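Nindholm Floors: Questions We Get Asked

Last updated Nov 21, 2024

Do I really have to leave the boards in the room before you fit them?

Yes. Nine days, flat, in the room they're going into, with the heating set as you'd normally have it. Turning it up to tropical to speed things along will give you gaps by July and a conversation with Bram Postma that neither of you will enjoy.

Which way should the boards run?

Along the longest wall, usually. In a square room you may choose, and households have been known to fall out over it. Running them on the diagonal looks smart but wastes more timber, so we add 80 pounds per room and a small sigh.

Can you fit over my old floor?

If it's flat, dry and firmly stuck down, often we can. If it bounces, no. Carpet is never a suitable base, however thin it has become.

What's the difference between Asby and Velari?

Asby is our solid board. It can be sanded many times and will probably outlive your interest in sanding it. Velari has a real wood top on a layered base and copes better with underfloor heating. Achari was the one with the very dark stain. We stopped selling it when customers discovered dust.

Do I need new skirting boards?

Only if the old ones won't come off in one piece, and after four coats of gloss they seldom do. We can leave them where they are and run a thin beading along the bottom, though Panagiotis Atanasov, who does our joinery, will look at it sadly.
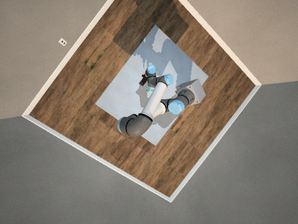

Brown boards, pale skirting, grey and beige walls.

Should I paint before or after?

Before, please. Touch up the skirting afterwards if you must. Dust sheets are a fine idea and we have yet to meet one that stayed put.

How much will it cost?

A small bedroom in Velari starts at 484 pounds fitted. The same room in Asby starts at 732. Stairs are priced after we've seen them and had a sit down.

Will it creak?

Wood moves, so it may murmur a bit in the first winter. If it's still complaining in spring, ring us and we'll come and listen to it.

How do I clean it?

Sweep it, then use a well wrung-out mop. Please don't use a steam cleaner, whatever the man on the shopping channel told you.

Do you move furniture?

Beds and sofas, yes. Pianos, no. Fish tanks, no, and please stop asking Bram.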